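Suvar Countertop Toaster Oven
Sold and shipped by Borton Kitchen Supply

Home / Small Appliances / Toaster Ovens

We have carried a good many little ovens over the years, and the Suvar is the one that keeps finding its way home with our own staff. It's a plain, friendly sort of appliance, light in color, with a glass door you can see through and two round knobs on the front. No screen, no beeping menu, no app to sign in to. You turn it on, you slide something in, and you go set the table.

It was Muammer Demirtaş in our buying department who talked us into it (he had one in his break room and wouldn't stop bringing people over to look at it!), and when the first shipment came in last August we were a little nervous about how it would do next to the bigger, shinier models. We needn't have been. Folks who cook for one or two seem to love it, and so do families who already have a full-size range and just don't care to heat the whole thing up for a few rolls.

The door swings open toward you and the rack sits right behind it, so a foil tray goes in from the front without any tipping or fussing. We do suggest leaving yourself some clear counter in front of the oven, both for the door and for whatever you are about to put in or take out.

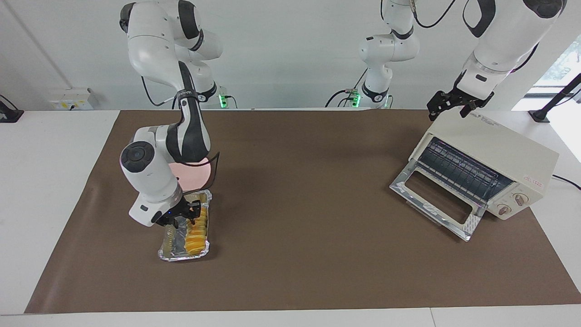 What Comes in the Box

The oven itself, with cord attached
Wire rack
Printed care and cooking guide
Warranty card (please do fill it in -- it only takes a minute)

Foil trays are sold separately. The shallow rectangular ones from Milter are what we use in the store, and they're easy to find on our Bakeware page.

Good Things to Cook in It

Dinner rolls and buns are where this oven really shines, in our opinion. Day-old bread comes back beautifully with a few minutes on medium. We have also had nice results with sliced sweet potatoes, open-faced sandwiches, small fish fillets and the last of a pan of lasagna. Upendo Mfinanga, who teaches our evening cooking class, bakes her cornbread in it and says she has stopped using her big oven on weeknights altogether.

If you're warming something you plan to serve straight away, put your plate down next to the tray before you start. It saves you hunting through the cupboard with a hot tray in your mitts, and I speak from experience there.

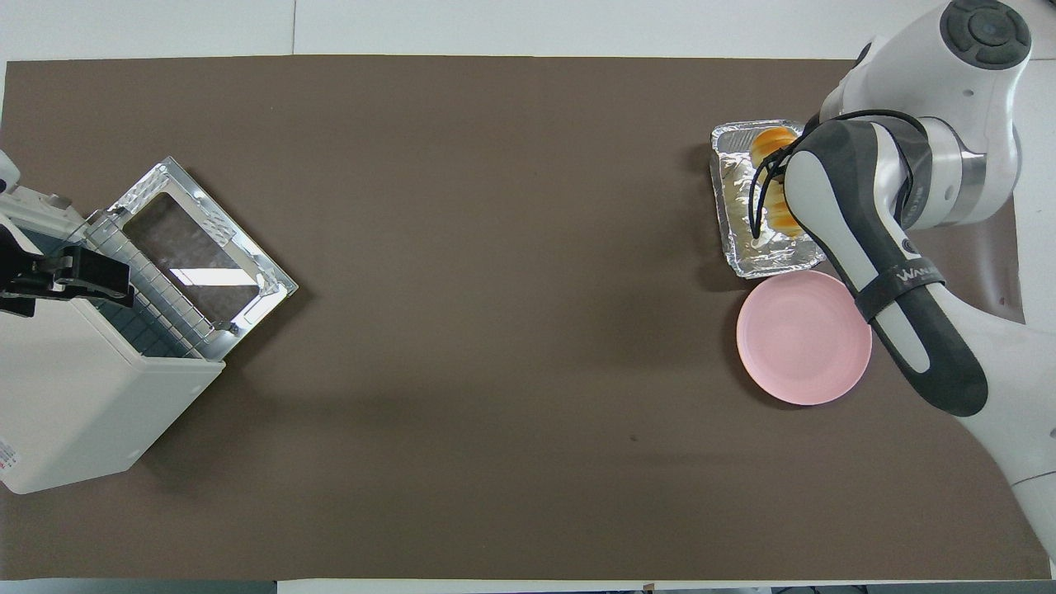
Suvar oven with the door open and the wire rack in, shown with a foil tray and a round pink plate. Tray and plate not included.

Care and Cleaning

Unplug the oven and let it cool all the way down before you wipe it. A soft cloth with a little dish soap does nicely for the housing and the glass. The rack slides out and can soak in the sink while you have your coffee. Please don't use steel wool on the door, as it will leave fine scratches that you'll be looking at for years.

Warranty and Delivery

Your oven is covered for 2 years from the day of purchase, parts and labor. Delivery is a flat $31 anywhere in the lower states, or you may pick it up at the counter for free. We keep some 50 in the back room most of the time, so there is seldom a wait, though the weeks before the holidays can be a different story.

Questions about fit, cooking times or replacement racks go to Alper Ekinci at the appliance desk, who is always glad to talk ovens.

Page last updated January 11, 2024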